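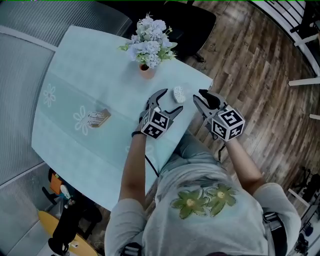 The second quote from Samine came in, and it's better than the first one in the sense that I can now read it. Two hand-held grippers, a harness, the tracking software, a year of support, $2,067 for the set. Muthoni Ndung'u asked me to go through it before she signs anything for the packing room in Grorkbridge, and I said I would on the condition that I could complain about it in public. My first complaint is that the line item says "wireless-ready." Look at what a working setup involves: a cable hanging from each gripper, one of them trailing toward the lap, a strap over the shoulder, and a table somebody has to be able to sit at for a whole shift. I would like to know what "ready" costs. I asked. I was told it depends on the configuration.

For anyone who missed the February post, the plan is to have people do the packing task by hand with the grippers, record it, and use the recordings to train a policy for an arm we don't own yet. You buy the cheap half first and find out whether the expensive half is worth having. I like that order. I've watched two shops buy the arm first and then spend a winter looking at it.

What I don't like is how the cheap half gets budgeted. The quote covers the objects in the box. It says nothing about the hours, and the hours are nearly all of it. Samine's own proposal says a single task needs "up to 813 demonstrations." Up to is doing a lot of work in that sentence. Does it mean 200 might do? Does it mean 813 and then they stop answering email? I wrote back asking how many of those get thrown away for bad tracking, and got a very nice PDF about their roadmap.

So Obed Mahama and I did our own sheet, and the gripper set is one row on it. The other rows:

Operator time, which Muthoni had down as zero on the theory that people would record when orders were slow. Orders are slow in the same two weeks every year and those are the weeks people take off. We put in 16 hours per task, including resets, and I expect to be wrong in the painful direction.

Spare cables. The thin ones that hang off the hand units. They get snagged on armrests and stood on. If a vendor won't sell you the cable by itself, find that out before you pay.

Replacement marker cubes. If your tracking depends on a printed pattern, then scuffs and tape residue are a running cost. Ask whether you can print your own faces or have to buy the whole cube. (Samine: whole cube. Of course.)

Storage. Obed handles this and his number was larger than mine. His numbers usually are and I have stopped arguing.

Somebody to look at the recordings. This one got deleted from the sheet twice and I put it back twice.

Koech also sent a quote, for a package they call Mirkora, and it's tempting in a different way. Lower sticker price, monthly fee. The fee covers "continuous improvement," and I have read the contract three times without finding what happens to your recordings if you quit paying. When I asked, the rep said that had never come up. I believe him, and that worries me more than a bad answer would have. Over three years Mirkora costs more than the Samine set, by the way, and you end up owning a login.

The other thing both quotes skip is the table. I know how that sounds. But the height has to suit a person reaching forward with something strapped or held on each hand, and the far edge has to be close enough that they can still do fine work there.

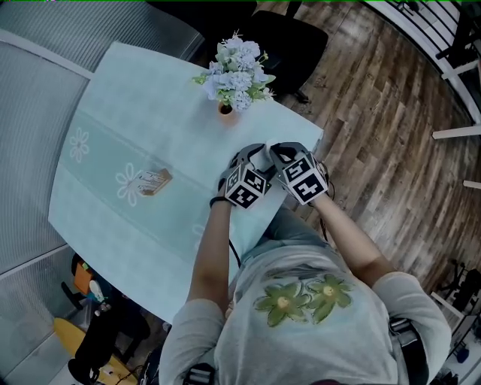
Reaching for the far edge. Try doing this for a whole afternoon.

Muthoni's packing benches are built for standing, they're deep, and the overhead shelf is right where you'd want a clear view of the hands. Either the shelf moves or we get another table. I put in a table. She took it out. We're still negotiating, and I would like it on record that a table is the least exotic thing on the list and the one most likely to delay the start.

I also want somebody to explain the practice objects to me. Every demo I've seen uses small, light, well-behaved stuff. A bit of sponge is a lovely thing to grip: it's light, it forgives you, and it doesn't care where you squeeze it. Our product is a glass jar in a cardboard sleeve that was cut slightly too big by a supplier we can't afford to leave. I've asked both vendors to show me a sleeve. Koech offered a webinar. Samine, to their credit, said to mail them seven jars and they'd record with those, at our expense both ways. I've added shipping to the sheet.

Where that leaves us, as of August 23, 2024:

Don't buy two sets. The discount on the second one is real and you'd be paying to have it sit in a drawer until you know the first one gets used.

Do one task only. Muthoni wants jars, lids and labels. Jars.

Get the file format in writing, and get a sample recording you can open on your own computer without their software running. Obed did open one from Samine and it was fine, a bit bloated, nothing strange in it. Koech hasn't sent one.

No arm until the jar recordings have been through training and somebody outside the vendor has looked at the result. There's a "bundle price" on the arm that expires at the end of the quarter. There was one last quarter too.

I'd put the odds of this paying off for a room that size at a bit under even. Muthoni thinks I'm being sour and she may be right; she's the one who has to hire packers every fall and I'm not. She's signing for one Samine set if they'll throw in spare cables. The jars went out in yesterday's mail, double boxed, and I'll post the sheet once Obed has fixed the storage formula.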